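The ferry to Tralero left at 4 and Filippos Antoniadis missed it by the length of the pier. He stood there with his bag and watched it turn past the breakwater. The next one was Monday.

He walked back up to the ticket office. Shahzad Marwat was pulling down the shutter.

"You sold me the ticket," Filippos said. "You saw me running."

"I saw you walking."

That was true. His sister had written that the house was his if he came by Sunday, and he had stopped twice on the hill to read the letter again.

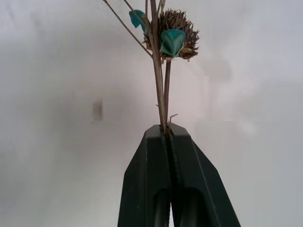

Shahzad locked the shutter and put the key in his coat.

"My cousin has a boat," he said. "It leaks."

Filippos looked at the water for a while. Then he asked if there was a room.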